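Moving a hand-sorting desk over to shared work with a sorter
Yurii Hutsuliak, Uronness, Fetside workshop
Updated 11 January 2024

We refill pen sets for offices and schools. Mixed pens come in, get checked, and go out again in holders. Until last May all of it was done by hand. Now a Koval sorting arm does the first pass on the large boxes, and people do the rest. This page is for team leads who are setting up the same arrangement at another site. It covers the desk side of the job. For installing the arm, use the supplier's manual.

The hand work is small and quick: pick up a pen, look at it, decide where it goes, put it there. Start by watching that before you change anything.
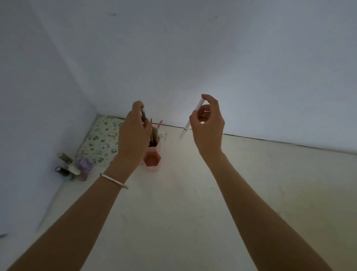
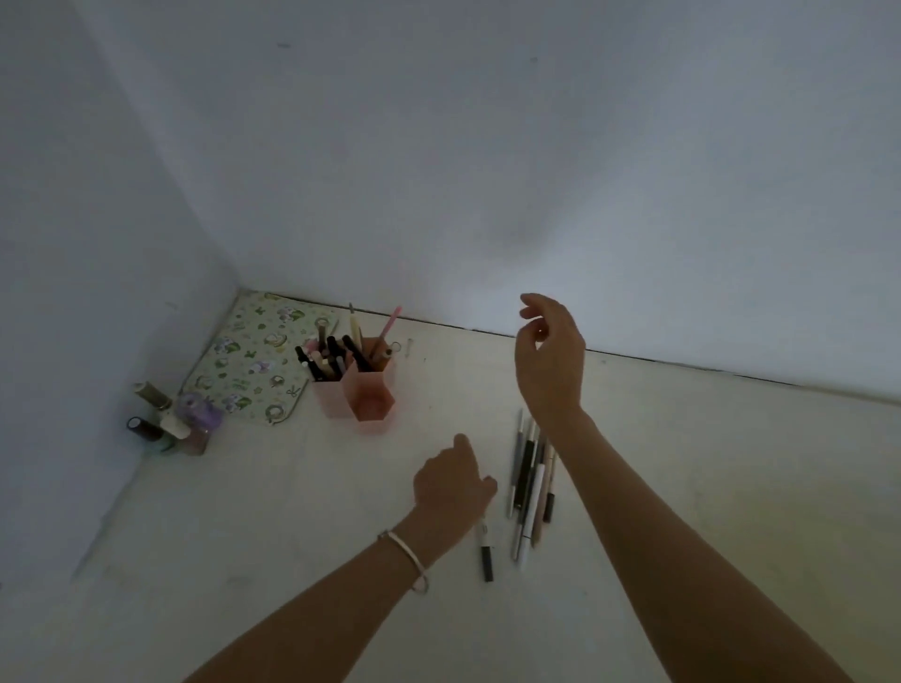

Pens, holders and two hands at a corner desk.

Step 1. Write down what the hands do

Sit next to a sorter for a full shift with a notepad. Do not time them. Write down every kind of decision they make, in the order you notice them. At our site the first list had these on it:

Pen or marker
Cap on, cap off, or wrong cap
Clip bent or missing
Keep, refill or scrap
Something that is not a pen (scissors, clips, brushes)

Then ask the sorter to read the list and add to it. Ours added four lines I had missed, including the one that caused most of our trouble later: pens that look the same from the side but take a different refill.

Pay attention to what each hand is doing. People often hold one pen while reaching for the next, and they make the decision about the first during the reach. An arm with one gripper works through one piece at a time. If you plan the new process around the arm's rhythm and expect people to match it, they will be slower than they were before.

Step 2. Split the list

Go through the list line by line and mark each one "arm", "person" or "not yet". Be strict. A line goes to the arm only if you can show it a tray of mixed pieces and it gets them right on repeated runs.

We tested with a batch of 1079 pieces, all checked by hand first so that we knew the right answer for each. Pen or marker went to the arm. Cap on or off went to the arm for dark barrels, and stayed with people for clear and white ones. Refill type stayed with people. Anything that was not a pen went to a reject bin, and a person empties the bin.

Keep the marked list on the wall where the sorters can see it. Change it when the results change, and put initials next to the change.

Step 3. Set up the desk for the second pass

The desk used to receive mixed boxes. After the change it receives trays the arm has already been through, plus the reject bin. That is a different job and the desk needs to suit it.

Put the incoming tray on the side of the hand that picks up. Ask; do not assume it is the right hand.
Stand the holders where both hands can reach them without leaning.
Leave open desk in front for laying pens out. Sorters compare pens by putting them next to each other, and they need the space to do it.
Move personal items to one side, within reach. Do not ban them. We tried a clear-desk rule for two weeks and dropped it. It made no difference to errors and people disliked it.
Light the desk from above and slightly to the left or right. White barrels on a pale desk are hard to read in flat light.

Step 4. Connect the counts

The arm logs its own pieces. People do not, and they should not have to keep a tally. We use Ellar for this. It takes the tray weight at the start and end of the second pass and works out the rest. Set it up as follows.

Create one station per desk, not one per person.
Turn off the individual ranking view. It is on by default in our version.
Set the alert for tray mismatch, and send it to the team lead's screen only.
Run it alongside paper for six shifts, then compare.

If the two do not agree, check the tare weight of the trays first. We had two kinds of tray in use and did not know it.

Step 5. Agree on the new job before it starts

The people at the desk will see fewer easy pieces. The arm takes those. What reaches them is the awkward part: odd refills, damaged clips, things it could not identify. A shift of only awkward pieces is more tiring than a mixed one, even if the number is lower.

We got this wrong at first. The target stayed at 400 pieces a shift, which had been reasonable for mixed boxes. By the second week, people were skipping breaks to reach it. We took the target off the second pass altogether and now plan by tray.

Settle the following in writing:

Who can stop the arm. At Fetside, anyone on the floor can.
Who clears a jam, and who has been trained to do it.
How often people rotate between the desk, the infeed and packing. We rotate every two hours.
What happens to hours. Ours did not go down. Two sorters moved to repair work, both by request, and were trained on paid time.
Pay grade for the second pass. It takes more knowledge than the old job, and we moved it up one grade.

Step 6. Keep some work fully manual

Hold back one box in each delivery and sort it by hand from start to finish. New starters learn on it. It also gives you something to check the arm against, and it means the desk can carry on when the arm is down for service.

Common problems

The arm drops slim pens. Check the gripper pads for wear. If they are fine, slow the infeed by one setting.

The reject bin fills up before the break. Usually a lighting change near the infeed camera. Look for a raised blind.

Caps end up in the wrong tray. Send the whole tray back through by hand. Running it through the arm again mixes it further.

Sorters are redoing pieces the arm has already placed. Ask them why before you tell them to stop. With us it was the refill types again, and they were right.

Blank copies of the decision list and the rotation sheet are in the shared folder under Fetside, second pass.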